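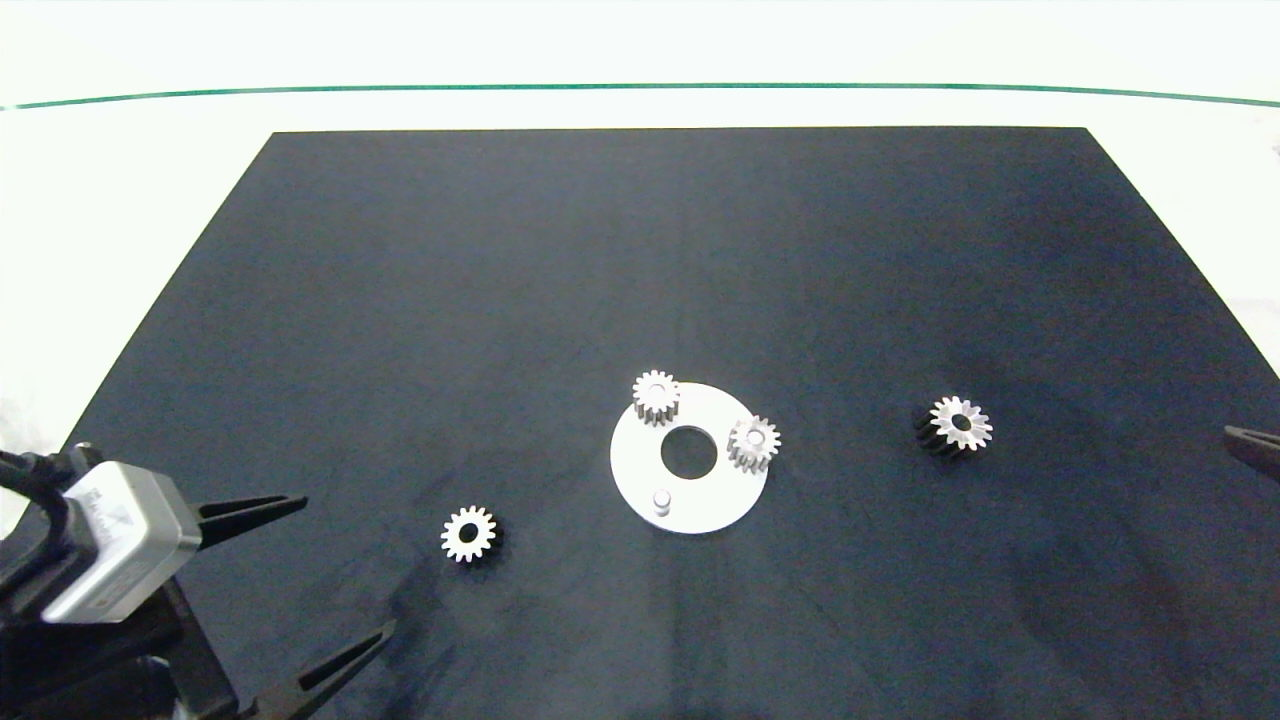

Venue Safety

Pre-Show Inspection Checklist: Ekdale Hall, Main Room and Stage
Inspection date: 12 September 2020
Event type: amplified concert, four-piece band, standing floor with seated balcony
Touring production: Pivia
House lighting and rigging: Rojanasak

Status codes: P = pass, C = pass with comment, F = fail, N/A = not applicable. Any item marked F must be cleared and initialed before doors.

1. Access and exits

1.1 Exit doors open fully from inside. P
1.2 Exit signs lit on main and backup power. C
Comment: Sign over balcony left flickers on backup power. Readable from all rows. Replace lamp before the next booking.
1.3 Aisles and cross-aisle clear. P
1.4 Loading dock route clear to the street. F, cleared
Comment: Two empty drum cases and a cable trunk left inside the dock door. Moved to the truck. Rechecked.
1.5 Ramp to accessible platform secured at both ends. P

2. Stage deck and barrier

2.1 Deck sections locked, no movement at joints. C
Comment: Slight rock at the joint upstage right, under the keyboard riser. Leg adjusted. Same joint was noted in August. The leg thread is worn and the part should be ordered.
2.2 Deck edges marked with white tape. P
2.3 Stairs and handrails fixed. P
2.4 Front barrier bolted, gate latches working. P
2.5 Pit depth clear of cable and cases. P

3. Rigging

3.1 Chain hoists within inspection period. P
3.2 Safety bonds on all hung fixtures. C
Comment: One bond on the front truss was clipped to the fixture yoke only. Re-clipped around the truss chord. Rojanasak to check the rear truss to the same standard.
3.3 Speaker hangs match the approved plot. P
3.4 Confetti or streamer units. N/A

4. Electrical

4.1 Distribution panel covers closed. P
4.2 Ground fault protection tested on stage circuits. P
4.3 Cable crossings ramped or flown. C
Comment: Ramp at the mix position stops short of the wall. Gap covered with matting and taped on all sides.
4.4 Spare circuits labeled. F, open
Comment: Labels missing on the dimmer room panel. Not in use for this show. Tag out until labeled.

5. Sound level

5.1 Meter calibrated before sound check. P
5.2 Level at mix position, sound check. C
Comment: Peak reading 110 dB on the first pass. Reduced to 107 dB after the side fills were turned down. Hold at or below the second figure.
5.3 Earplugs stocked at both bars and the coat check. P

6. Fire and first aid

6.1 Extinguishers in place, pins and tags intact. P
6.2 Haze fluid data sheet on file. P
6.3 Stage curtain treatment certificate on file. C
Comment: Certificate covers the black drapes only. Skosville, the drape supplier, to send the sheet for the gray backdrop. Backdrop stays down until received.
6.4 First aid room open 20 minutes before doors. P

Open items: 1.2, 2.1, 4.4, 6.3. Carry forward to the next inspection sheet.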